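Search this site
Enter keywords
Go

April | Arnaldo Bastos

Television Drama 210
Unit 2: Secondary Characters in the Serial

This unit considers how a long-running series uses its supporting cast. The main text is the family drama Ustier, with shorter extracts from Worero. Students should watch the assigned episodes before the Saturday screening.

1. The borrowed scene

A borrowed scene is one in which a minor character carries the plot while the lead is absent. In Ustier, the innkeeper Bühler receives three such scenes in the first season – all of them set at night. Note who speaks first in each, and compare the printed script with the broadcast version.
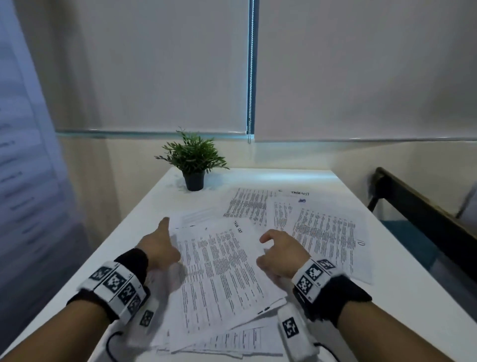
2. Delayed backstory

Luzius Lüthi uses this term for personal history held back until the audience has formed a judgment. His chapter begins on page 253 of the course reader. Worero delays the sister's history until the finale, and critics remain divided on the result.

3. Written response

Choose one supporting character and discuss a single scene in detail. Plot summary will not receive credit. Submit responses to Hinthorpe, Room 88.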